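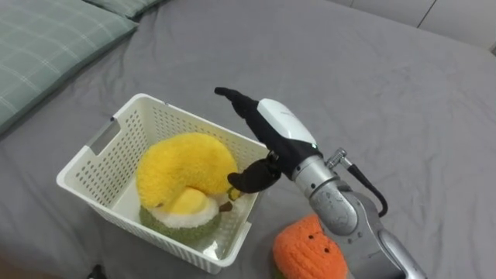 Chapter 6
Containers and the Myth of the Tidy Room

Most advice on household order begins with a purchase. Buy the bins, the story goes, and the room will sort itself out. Students of home management should be suspicious of this claim, if only because the people who make it so often sell bins.

Consider soft toys. They have no fixed shape, they stack badly, and they migrate. A plush banana left on a bed at breakfast may be under a chair by lunch. The usual answer is an open basket, and for a small number of toys it works well enough. Whether it works for a large number is another matter, and the evidence is thinner than the catalogs suggest.

The Enari household survey, which we will use throughout this chapter, followed 82 homes from November through the end of winter. Each family received the same open plastic basket and was told to put stray toys in it once a day. After 36 days, most families said their rooms were tidier. Visitors who rated the same rooms without knowing which week it was saw much less change. Families were reporting how they felt about the room, and owning a basket seems to have improved the feeling.

There is also the question of what counts as "put away." A basket of toys sitting on a bed is a collection. The toys are together, but the bed still can't be slept in until somebody moves the basket. Several diaries in the survey recorded this as a finished job. We would call it half of one.

None of this makes containers useless. Perforated sides let you check the contents without digging. A handle cutout makes a light load easy to carry. An open top asks nothing of a tired child. These are modest advantages, and we will try to keep them modest.

By the end of this chapter you should be able to:

Tell gathering apart from storing
Judge when an open basket suits its contents and when it only hides the problem
Read a before-and-after claim with some care

Key terms: gathering, storing, home location, overflow

6.1 Where Does It Live?

Before choosing any container, decide where the container itself will go. Write the place down.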